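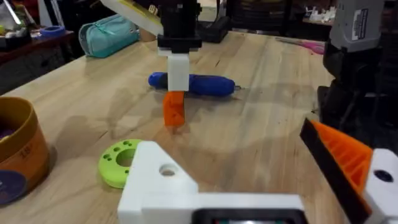

The Datham Netball Association (DNA) is the governing body for amateur netball in Datham and the neighbouring district of Brarnlow. It has 30 member clubs and runs competitions in 3 divisions from its home courts at the Clasten Centre, which seats 400 spectators.

Lindalva Bragança was elected president in August 2024. The association's rules require an annual general meeting each December, when clubs vote on fees, umpiring and changes to the draw. Clubs that send no delegate are fined $500.

The top division plays for the Venkataraman Shield. Junior matches are organised separately by the clubs.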